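Home | Contents | Chapters | Glossary | Errata

We use cookies to remember your place in the text. Accept | Settings

Chapter 8
Stiffness in Thin Sheets

8.1 Scope of the chapter

A flat sheet resists stretching well and bending poorly. For a solid sheet of one material, bending stiffness rises with the cube of thickness, so a sheet twice as thick is 8 times as stiff. Thickness is costly, and most light products get their stiffness from shape. This chapter covers folds, curved walls and rolled edges, in that order. Layered board is left to Chapter 9.

8.2 Terms

Basis weight is the mass of a sheet per unit area. The worked problems use a board of 300 grams per square meter unless stated otherwise. Grain direction is the direction in which most fibers lie. Board is stiffer along the grain than across it, and both values must be given when a part is specified.

8.3 The Kisura tray

The Kisura tray, made at the Skastatmont mill, is used as the running case. Its first version had flat walls and sagged at the corners under load. The second kept the same board and added a fold along each side. Test sheet 2426 gives the load and deflection readings for both versions. Plot them before going on to Section 8.4.

Newsletter: get corrections by email. Sign up

Comments (3)

Leniline: The cube rule in 8.1 assumes the load is the same in both cases, correct?

Limsakul: Stiffness does not depend on the load here. Deflection does. See Problem 5.

Author's reply: Section 8.4 will state the rule for folds on round parts, where the folds run up the wall and spread toward the edge. A shallow paper bowl with a fluted rim is the common case. The paper can be thin enough for the blue leaf-like print to show faintly through the outer wall, so the wavy rim should be treated as part of the structure when the section is drawn.

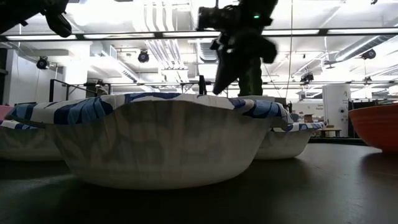
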